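October, 5:40 a.m.

Track rated soft at the first walk, penetrometer slightly worse on the inside three lanes. The rail goes out again for the next meeting, which will be the third shift this month. I would have left it where it was. The ground off the turn has not knitted since the last meeting and horses drawn low were giving away ground to stay off it.

Galloped Bakanum over 1,000 meters on the course proper, last 600 at even pace. He changed leads late, as he did last time, a good four strides after straightening. Heart rate recovery was acceptable. Scoped clean. The lead change is the thing to fix before he goes up in distance. At a mile he can get away with it. Over a mile and a quarter on a left-handed track he will be leaning on a tired leg at the point where the others quicken.

Tiser did slow work only. Off fore has a little filling, no heat, trots up sound on the hard and on the circle. Iced and poulticed. Will trot up again tonight and once more before feed tomorrow. If the filling has gone he swims for three days and then resumes. If it has not, we scan, and the race plan is void.

Handicap weights came out at nine. Bakanum has gone up 3 pounds for running second, which I consider high given that the winner was allowed an easy lead and the race was run slower than standard to the half. The middle of the scale is compressed again. There are 27 entries and most of them sit within a few pounds of each other, so the topweight is carrying the class of the race for everyone. The usual result is that he scratches, the weights go up, and the horses at the bottom lose the advantage they were entered for. I wrote to the racing office about this in the spring and had a polite reply.

Nominated him anyway. Fee is due at acceptance. A safety limit of 14 means some will miss out, but his rating of 80 should be enough.

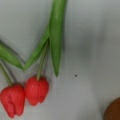 Red tulips.

Afternoon spent on the shoeing records. Went back through everything that ran on soft or worse since the start of the season and matched it against plate type. Not much in it. The horses in steel for trackwork and aluminum on race day pulled no more shoes than those left in aluminum throughout, but the feet on the second group look poorer – thin wall at the quarters, more nail holes than I like. Will move Muronau to the first group at his next shoeing and keep the interval at four weeks.

Muronau himself weighed 3 pounds lighter than last week after a day of eating up. Not a concern. He has been leaving part of the evening feed, so I have split it in two and cut the oats by a scoop. Bloods go off in the morning.

Paulauskas is entered for the maiden on the same card. Drawn the outside in her trial and covered ground all the way, finished fourth, closing. The sectionals flatter her a little because the leaders stopped. Still, she was doing her best work past the post, and the extra furlong will suit. Blinkers stay off. She has enough speed to hold a position if she jumps cleanly, and she has missed the start twice. Two barrier sessions booked.

Hay delivery was 142 bales, the invoice was correct. Two near the bottom of the stack smelled of mold and were put aside for return.

6:15 p.m. Tiser trotted up level. Filling down by half. Poultice back on, hand walk ten minutes, no grain tonight.

Need to order electrolytes and a replacement girth.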